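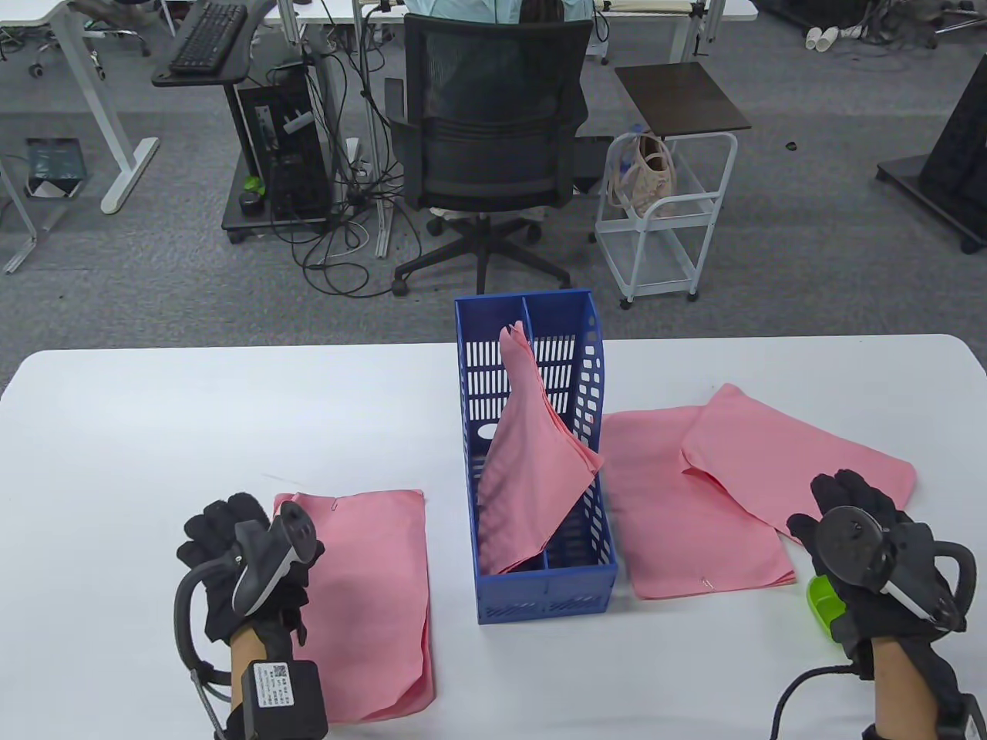 Most automation budgets I read put the money in the wrong line. The arm gets a five-page justification, and the person's hours spent teaching it to fold and file cloths get a footnote.

Our August plan had $2000 for gloves and tracking controllers and $619 for everything else, meaning cables, straps, organizers and the cloths themselves. Eskil Rønning at Droron asked where the operator time was. It wasn't there.

I would sooner delay the hardware. Pfister and Orance will both still sell us an arm next year. Pay for 5 weeks of demonstrations first, on an ordinary table, and keep a spare set of gloves in the cupboard. Then ask for the capital money.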